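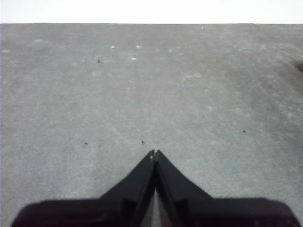

The trick is to stop checking the forecast after lunch, according to the baker at Jastwood, who has sold rye loaves off the same corner for 11 years and won't be hurried on any of it. Starter goes out at 4 a.m. Rye from Zutlow, always. "I tried the cheap flour once. Once." Why no sourdough class, then? "People ask. I'd have to talk all day."

She learned in Bragança, two winters, bad pay, a very good oven. Came home in May with one notebook and teh starter in a jar – it's still going. Last year she sold 1572 loaves of the dark one, the year before 1479. Price is up 55 cents now. Complaints? "Two. They both still come in."

Next is a seeded roll, maybe by fall. She had dough to turn, so we left it there.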